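Tegwen Yorath bought her first 4 shares of Vavton, the truck maker, with tip money, and she still grins when she tells it. "I read the whole annual report on my break," she says. "I loved it!"

These days she runs an investing club for beginners in Visau, and its newsletter goes out to nearly 2000 readers. Her current favorite is Nuvar, a small parts supplier. "Everybody watches the car brands. I want to know who makes the brakes!"
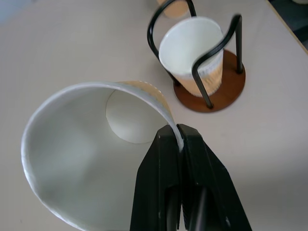 A white paper cup on its side.

Will she sell any Vavton before December? "No way. I'm still learning what I own, and that's the fun part."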